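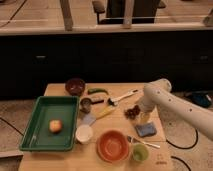 Updated: May
Reading time: 6 minutes

3.2 Mixed surfaces and the first item moved

Households in the Tronville part of the study were asked to clear a table on which food, crockery and cleaning things had been left together. We call this a mixed surface. It differs from the dinner table used in our earlier work, where nearly everything goes to the sink, because the items on it belong in several different places.

Figure 2. A mixed surface, with one piece of fruit in the green tray and the grapes, bowls, cups, fork and sponge on the table.

The layout in Figure 2 has the features that matter for the analysis. The tray has raised sides and plenty of free space. Food is spread across the table: the grapes are well away from the tray, and the green chilli pepper lies near the maroon bowl. The bowls differ in size, the orange one being the largest. A blue sponge shares the table with things people eat from, and several people raised this in interview.

Of the 88 adults who took part, 59 began with food. Most of them gave the same explanation, that food spoils or gets knocked about and the rest can wait. A smaller group began with the largest bowl and used it to gather cups and cutlery. Only six began with the sponge, and all six wiped a patch of table before moving anything else.

We recorded 321 separate placements in the tray. Fruit was the most common item and cloths the least. Cups were placed in the tray late, often after a pause, and were sometimes taken out again when a bowl needed the room. The Mutness households, described in section 3.4, stacked far more and used the tray less.

We did not tell people what the tray was for. Rahman households treated it as a place for food, and elsewhere it was mostly used for carrying.

Comments (3)

Tirta Hutapea: Did anyone put the sponge in with the fruit? I would like to see that figure on its own.

Jarmila Machala: Four did, all at the end. It is in the appendix table.

ziltley_reader: We always start with the bowls in our house. Food last.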